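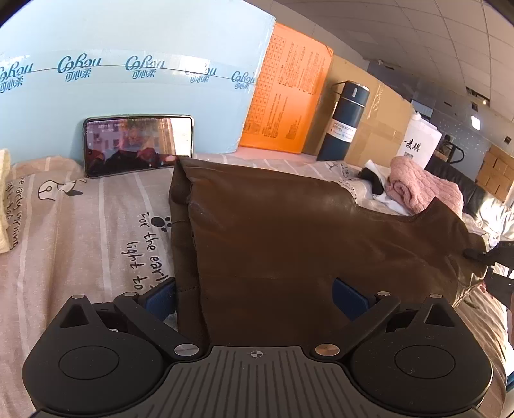
Figure 1. Brown garment on a striped sheet.

10/30/26
By Veronika Frei

Our project looked at late scratches in the Arnport football league and whether a missing starting guard changes rushing yards. We coded 16 games from the team sheets, 3 of them with both guards out. Yards per carry fell in 5 games - all on wet turf, so the two effects can't be separated. Damian Wallner checked the play coding. Gertraud Camenzind will add the playoff games in January.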